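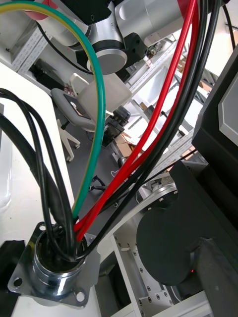

Last changed: Monday, September 19, 2022

Tendach adds ready-wired cable entries to its Flekent line

RORNO - Tendach, a maker of cable fittings and wiring sets for workshop furniture and equipment cabinets, is now taking orders for Flekent cable entries with the cables already fitted. Until now the company sold the fitting alone and left the wiring to the buyer. Customers can still order it that way, at the same price as before.

A Flekent entry is a round cable gland on a square metal flange plate. The plate bolts to the outside of a cabinet, a bench or a floor box, and the cables pass through the gland to whatever is inside. Several cables can share one entry, including thick sheathed cable, single insulated wires and the green-and-yellow ground wire. The gland and plate come in polished chrome or a plain gray finish, in four sizes.

The ready-wired version is built to a drawing supplied by the customer. Each wire is cut to length, marked at both ends and run through the gland, and the bundle is checked for continuity before it ships. Tendach asks for a drawing that shows the length on each side of the plate, the wire sizes and colors, and the position of the bolt holes. A hand sketch is accepted if the lengths are written on it.

"Most of our calls were about the same thing," said Senyo Bonsu, who runs the wiring room at Tendach. "People had the fitting and they had the cable, and then they were on the floor behind a bench trying to get everything through in the right order. We can do that work on a table, in good light, with the plate lying flat in front of us. Then the person on site has the bolts and the end connections left to deal with."

Bonsu said the ground wire gets special attention. It is left longer than the others, in a loose loop, so that if the bundle is ever pulled from outside, the ground is the last wire to come under strain. Customers sometimes ask why it looks too long on arrival. It should not be trimmed to match the rest.

Cable bends are the other common subject of questions. A heavy sheathed cable does not like to turn sharply just above a fitting, and a bundle that looks fine on a bench may be too stiff once it is pushed back against a wall. The order form now has a line for the clear space behind the plate. If the space given is too small for the cable chosen, Tendach will write back before any cutting is done and suggest a thinner cable or an angled entry. The angled entry is a separate item and is made only in the two larger sizes.

The first ready-wired entries were made in April for Goodwin, a school furniture company that builds workbenches with outlets in the legs. Goodwin had been wiring its own benches and wanted to free up floor space in its assembly hall. It sent over its drawings, and Tendach made a trial batch of almost 60 entries. Goodwin asked for one change after the trial, a wider marking sleeve with larger print, and that sleeve is now used on every order.

The sleeves are white with black lettering. Customers may choose their own wording, up to the width of the sleeve. If no wording is given, Tendach numbers the wires in the order shown on the drawing and packs a printed list with each entry.

The wiring room is on the ground floor of the company's building in Rorno, next to the parts store. Four people work there full time. Cable is kept on reels by the door and cut to order, and finished entries are coiled, tied and boxed one to a box, with the plate wrapped separately in paper to protect the finish. Larger orders can be packed on a pallet with dividers if the customer has somewhere to unload it.

Bonsu said the packing took longer to get right than the wiring. "A metal plate on the end of a bunch of cable will swing around in a box and mark everything it touches, including itself. We tried foam, and we tried bags. Paper and a tight tie did the job, and the paper goes in the recycling at the other end."

Orders for ready-wired entries go through the same sales desk as the rest of the Flekent line. Prices depend on the number of cables and their length, and are quoted per drawing. There is no minimum order, though single pieces carry a setup charge that is dropped on repeat orders from the same drawing. Drawings are kept on file, and a customer who wants the same entry again can quote the number on the box label.

The ready-wired entries are intended for fixed installation. They should be connected by a qualified electrician, following local rules, with the power off at the supply. Tendach does not supply plugs, sockets or terminal blocks, and it does not fit wires that customers send in. Cable removed from older equipment cannot be reused in a new entry.

Buyers who already have Flekent fittings in place can order replacement seals and lock nuts as before. The bolt pattern of the flange plate has not changed, so a new ready-wired entry will fit the holes made for an older plate of the same size - the one exception is the smallest size in gray, where the early plates were drilled slightly closer to the edge. Anyone unsure which plate they have should measure between the bolt centers and include the figure with the order.

Visits to the wiring room can be arranged through the sales desk. Visitors are welcome to bring a drawing, or a fitting that is giving them trouble, and go over it with the wiring staff at the bench. Closed shoes are required. Parking is behind the building, by the loading door.

About Tendach

Tendach makes cable fittings, flange plates and wiring sets for builders of workshop furniture, school benches and equipment cabinets. The Flekent line covers round entries on square plates. All Flekent entries are assembled in Rorno.

Press contact

Senyo Bonsu, Wiring Room, Tendach, Rorno

Samples of the gland and plate, without cable, are available to trade publications on request. Please state the size and finish wanted and give a street address for delivery.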